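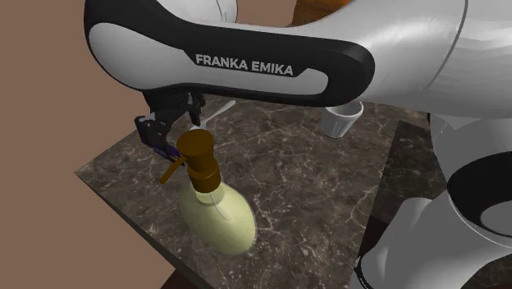
Posted in: School & Clubs

I spent an evening with the Ernby robotics club last month, and I came home wanting to join (I'm a little old for it, but still!). The club is getting ready for the Plarnska student challenge in September, where every team has to get a robot arm through a set of kitchen and bathroom chores in simulation. Cups, spoons, soap dispensers, all the stuff you'd think would be easy.

The soap dispenser is the one giving everybody trouble. Ernby is sending two teams, and they don't agree on it one bit. One wants the arm to come straight down over the pump, the other keeps trying it from the back. They've logged 808 practice runs between them since school let out, and 492 of those were on the dispenser alone - I watched a good dozen and found myself yelling at the screen with everyone else.

The club meets upstairs at the Demissie library, and the runs go on overnight on a couple of computers passed down from the high school. Students write all the code themselves, and the younger ones pick where things go on the table, which they take very seriously.

The winning team gets a trip to Tallutau to try its program on a real arm. New members are welcome through the end of the summer, and you don't need to know any programming to start. Just show up at 6 p.m. and bring a snack to share!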